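Plindel Workshop Members Ready Two Wheeled Robots for October Open Floor

Members of the Plindel shared workshop have entered the final stage of work on a pair of humanoid robots, the workshop announced Friday. The project, known as Prolov, is now in its 23rd week and occupies floor space next to the furnished test rooms.

Both robots travel on wheeled bases. They differ above the base, and members are comparing the two designs on the same household jobs -- making a bed, clearing a table and moving small items from one room to another.

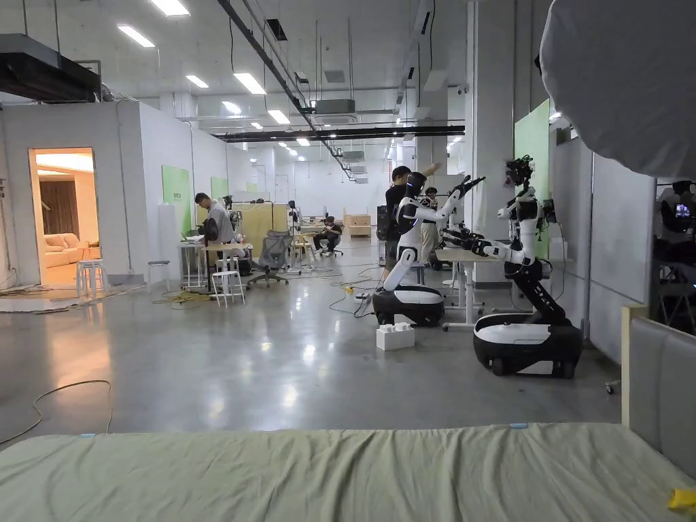 The two Prolov robots on the Plindel workshop floor, with members at work nearby.

Funding for parts was provided through a grant from Kernent, a regional supplier of motors and bearings. The grant covers the project through the end of the year. Machining time was donated by the Benmoussa tool shop, which also lends the workshop its lathe on weekends.

The workshop has 53 members, and any of them may join the project after completing the electrical safety course. Sessions are held 3 evenings a week.

Work still to be finished includes the arm control software and a revised cable layout. The robots are scheduled to be shown at the October open floor, which begins at 4 p.m. Admission is free -- children must be accompanied by an adult.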